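Sunday, evening

The bus to Lirkent is at 57 past the hour, and I was at the stop too early again, so I had time to think about the suitcase. I am going for two weeks. My cousin's wedding is in the first week, and the second week is for walking in the hills above Pîrvu, if the weather allows it. These two parts of the trip need completely different clothes, and my suitcase is small.

I have decided to write down what I will take, because last year in Clekholm I had three sweaters and no proper shirt.
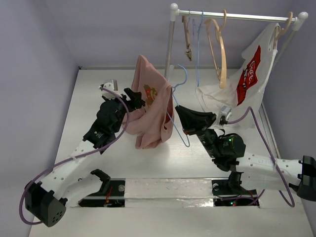
I began to think about the wedding in spring, when the invitation came. It was written in very formal language, and I needed to read it slowly, with a dictionary beside me. There is one sentence about dress: "light colors, not too festive." I don't know exactly what this means in my cousin's family. A white shirt on a hanger is always correct, I suppose, and dusty pink would also be light enough — but then maybe it is already festive. I will ask my aunt on the phone.

The ticket cost 103, with the seat reservation. I find this expensive for a slow train, but the other one arrives after midnight, and I don't like to walk in Destbridge with luggage in the dark. 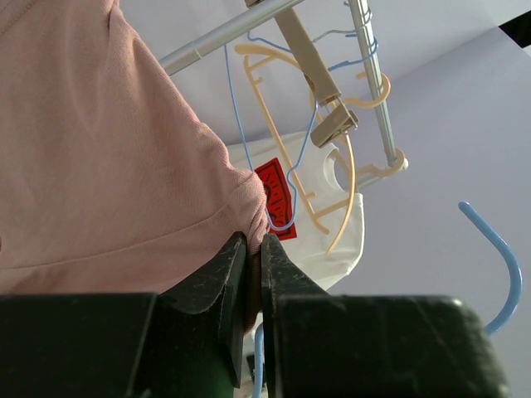 The slow train has one more advantage, the long stop by the lake. When I was a student I always got out there and bought a bread roll with cheese. I hope the kiosk still exists. I remember that the woman counted the change aloud, and in this way I learned the numbers above 60, which had always confused me.

Still to do:

- Call my aunt about the dress question
- Collect the walking shoes from the repair shop
- Buy a card for the couple, with an envelope
- Find the rain jacket and iron the shirt
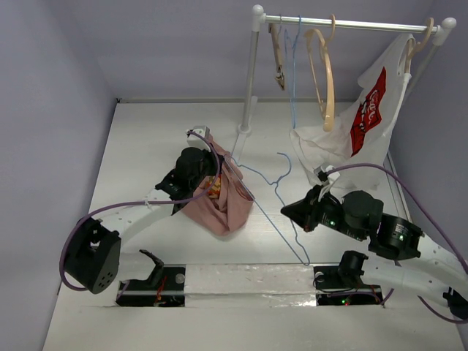

- Give the spare key to the neighbor downstairs

It is late now and I have not started to pack. Tomorrow after work I will take the suitcase down from the closet.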